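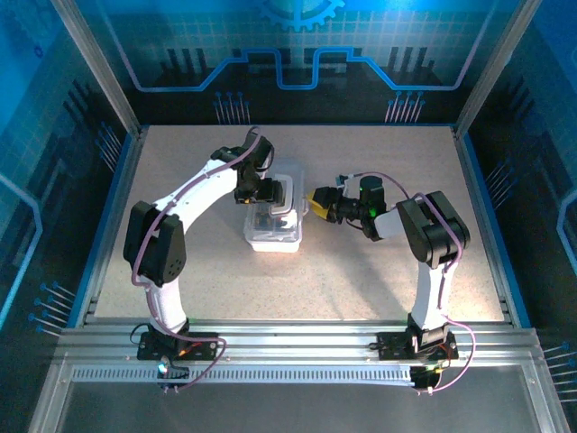 Community Music Board > Woodwinds > Ensembles and Chamber Music

Thread: Starting an adult wind quintet from scratch, what would you play first?

reedycat
Hi all! After years of playing only in the back row of a community band, I finally talked four other people into forming a wind quintet. Flute, oboe, clarinet (me!), horn and bassoon. Our first rehearsal is in two weeks in the choir room at Furtado Hall and I am so excited I can barely practice.

We're all adult amateurs. The oboe player is really strong, the horn player came back to it after a long break, and the rest of us are in the middle. We'd like to play a short free concert in June at the Flavwood library, maybe half an hour of music. What should we put on the stands first? And how do you run a rehearsal with no conductor? I've never done it.

lowbrassrefugee
Congratulations, quintet is the best thing I ever did for my playing. Start with arrangements before you touch the original repertoire. Folk song sets, old dances, hymn tunes, that kind of thing. You want to spend the first month learning how the five of you breathe, and you can't do that while counting 7/8.

For the rehearsal itself: tune slowly, play a chorale, then work on two pieces at most. We take turns picking the spots that need work, so one person doesn't end up as the boss.

doublereeddoug
I'm going to disagree with the "arrangements first" advice. We did that for a whole year and got bored silly. Half of those arrangements give the flute the tune from start to finish and leave the bassoon going oom-pah for pages. Get the Danzi quintets! They were written for these instruments, everybody gets something good, and the slow movements are well within reach of decent amateurs. Try Op. 56 No. 1 and just take the outer movements under tempo.

lowbrassrefugee
Danzi is wonderful, no argument there. But a horn player who is just back from a long break may not love a full Danzi on day one. Chops are chops.

doublereeddoug
Fair, but the rests in Danzi are kinder than the rests in most arrangements (there often aren't any!). Our horn player found the folk song book far more tiring.

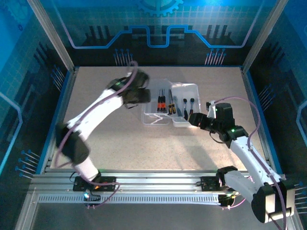
hornetta
Horn player checking in, and I'm with Doug on this one. Endurance is what goes first and comes back last. Please, please look at the horn part before you pick an arrangement. If there's no rest of more than two bars on the whole page, put it back in the folder. Also, where you sit matters so much. Our bell points backward, so if you put the horn with its back to a hard wall it will cover everyone, and then everyone blames the horn. We sit flute, oboe, bassoon, horn, clarinet in a horseshoe and it works great.

reedycat
This is all so helpful, thank you! I hadn't thought about the horn part at all. The choir room has a brick wall at the back and carpet everywhere else, so I'll move the chairs around before people get there.

We have a set called Three Tollent Dances that our oboist found in a box of used music. Has anybody played it? It looks fun, but the clarinet part is in A and I only own a B flat.

squeakyclean
Just transpose it down a half step at sight, it's good for you!

reedycat
Ha, I love your faith in me. It's in D for the A clarinet, which puts me in D flat!

squeakyclean
Five flats never hurt anyone. Okay, write it out by hand then. I've done that with lots of parts and I learned them twice as well. If your budget stretches to it, a used A clarinet is a great thing to own if you plan to stick with chamber music. I paid 393 dollars for mine, and another 49 to have the pads on the lower joint replaced. It isn't a fancy horn but it plays in tune with itself and I adore it.

doublereeddoug
I wouldn't buy an A for one set of dances. Most quintet music is fine on the B flat, and the money would be better spent on a few coaching sessions. We had a coach come in three times in our first season and it changed everything: how we cue, how we end notes, how we listen to the bassoon for pitch. I'd go without new music for a year before I'd give that up.

squeakyclean
Coaching is great, but she'll be needing an A sooner or later. We'll have to agree to differ!

lowbrassrefugee
Back to the concert question. Half an hour is a good length. Pick something cheerful to open, put your hardest piece second while lips are still fresh, and talk a little between pieces. Library crowds love hearing what a bassoon reed is. And bring clothespins even if you're indoors, because there's always an air vent pointed at the stands.

hornetta
Yes to clothespins! And yes to talking. We did a show-and-tell at a school fair where each of us played a solo line by itself, then we put them together, and it got more applause than the pieces did.

reedycat
Oh, I'm stealing that. Will report back after the first rehearsal!
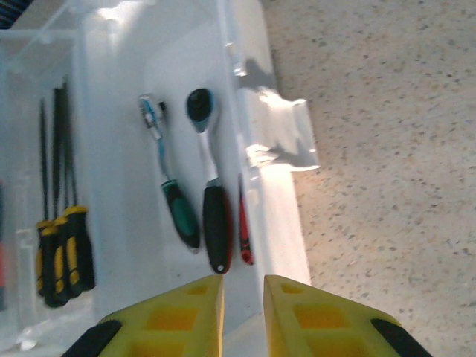

Flavwood, February 27, 2020

reedycat
Promised a report, so I put the place and date at the top like a proper letter. We met last night and it was a blast! We tuned, played a chorale (twice, the second time was so much better) and then read the slow movement of the Danzi. Doug, you were right about the bassoon part. Our bassoonist was grinning the whole time.

The Tollent set needs work. I wrote out my part by hand and found two wrong notes of my own in the first line, but the second dance is lovely and I think it's going on the program. We sat in Hornetta's horseshoe, with the horn well away from the brick, and I could hear everyone.

The one hard part was starting together. I gave the cues and we were ragged nearly every time. Any tips?

hornetta
So happy for you! Breathe in tempo, out loud, and make the breath the length of one beat. Move the clarinet only a little. Big swoops look great but there's no clear point in them to follow.

doublereeddoug
Glad the Danzi landed! Try having somebody else start each movement. Whoever has the fastest notes at the opening often gives the best cue.

lowbrassrefugee
I'd keep one person on cues for the first concert, personally, and trade later. Either way, practice the first two bars ten times in a row and then go on. Are you going to play the Danzi complete in June?

reedycat
Slow movement and finale for now, I think. The horn player has asked for the first movement part to take home, though, so we'll see!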